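Two arms at the packing bench, what happens to our hours?

Vasanthi Jayawardena
I work at Laveck, in the sample room. Since August we have two arms for the cups, which 27 of us used to sort by hand. My supervisor says no hours will be lost. Has anyone passed through this already?

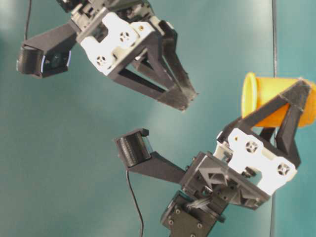 My main worry is the slow pace. I used to do 900 pieces in a shift and now I mostly watch. One gripper has the orange cup on its side and the other is closed with nothing in it, and I stand near with my hands in my pockets. Is it normal that I feel tired from this?

Saodah Ginting
Yes, it is normal. Watching is harder labour than doing. At Reinholz we asked for a rotation, 50 minutes at the arms and then another task. Ask also who is paid the higher rate for resetting them. We did not ask, and we regret it.

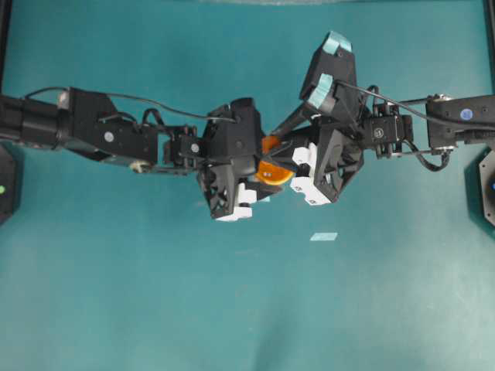

Both grippers at the orange piece, tape on one finger

Put your questions in writing before the roster is changed. My neighbour at work waited and got the early shift.

Arif Abeysekara
same at our place. union told us wait and see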